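Can a Machine Clean the Bathroom Yet?
Final report, Household Automation Project
Tekle Derese and Rachid Ouazzani

Why we picked this

When we started in November, Rachid wanted to do laundry folding and I wanted to do dishes, and we argued about it for most of a week. Then my aunt in Salem, who cleaned motel rooms for years, asked me over dinner why all the robot videos show somebody picking up a cup. She said cups were never the part of the job that hurt her back. So we went with bathrooms, and I'm glad we did, even though it was a lot less pleasant to write about at lunch.

Our question was simple enough to say out loud: which bathroom chores could a machine with two grippers do today, which ones could it nearly do, and which ones are still a long way off?

How we went about it

We split the work into small chores, such as lifting a lid, brushing a bowl, emptying a bin, and picking things up off the floor. For each one we wrote down what the hand has to do, what the eye has to see, and what happens if it goes wrong. Then we worked through 424 short clips of people doing these chores with grippers instead of fingers, which came to us from the Taltgate collection, and gave each clip a mark of clean, clumsy or failed. Rachid did the first pass and I did the second, and where we disagreed we sat down together with a pot of tea and watched the clip again (sometimes more times than I would like to admit). 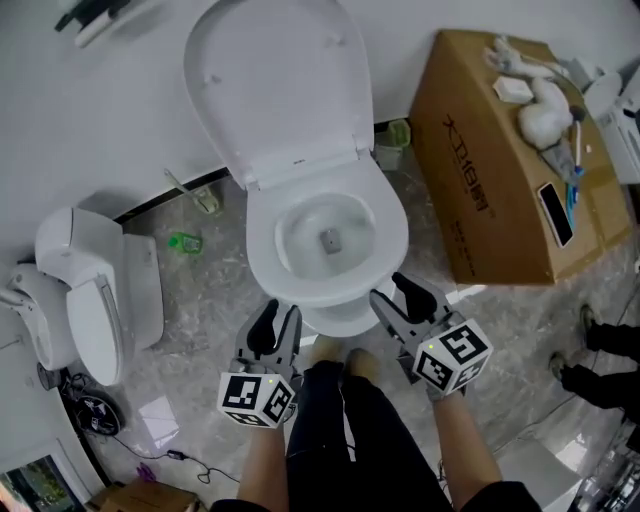
What surprised us both was how much of the trouble has to do with things that aren't the chore at all. A person walks into a bathroom, sees a cord or a bottle on the floor, and steps around it without a thought. A machine has to notice the cord, decide whether it matters, and then keep remembering it while it is busy with something else. Our teacher called this "the stuff around the job," and we ended up using her phrase as a heading in our notes.

The easy end and the hard end

Lids and seats came out best. They swing on a hinge, so they only go one way, and a gripper that is a little off still usually gets them up. Bins were in the middle. Lifting one is fine, but getting a new bag to sit over the rim takes two hands that really understand each other.

Brushing was the hardest, and we had expected it to be easy! You have to press, but not too hard, and follow a curve you mostly can't see, and then judge whether you're finished. White on white is also rough on a camera, and water bends and reflects everything. Anything lying in the water was a puzzle of its own, as the grip has to close on something that isn't quite where it looks.

What it would cost

We made a small budget using the Dillero arm our school was quoted for, at $1,070 without the grippers. Add those and the rest of the parts and we got to roughly twice that, for a machine that by our marks might manage the lids and half of the bins. A person does the whole room in under 30 minutes.

Where we landed

Our answer is not yet, with a fair bit of hope in it. We would trust a machine with lids now, with bins fairly soon, and with brushing only if someone stayed close by. If we had another term we would look at wiping down sinks, and Rachid would like to try the Clamitz soft fingertips, which arrived too late for us to use.

Thank you to my aunt, who read this twice and corrected our section on brushing.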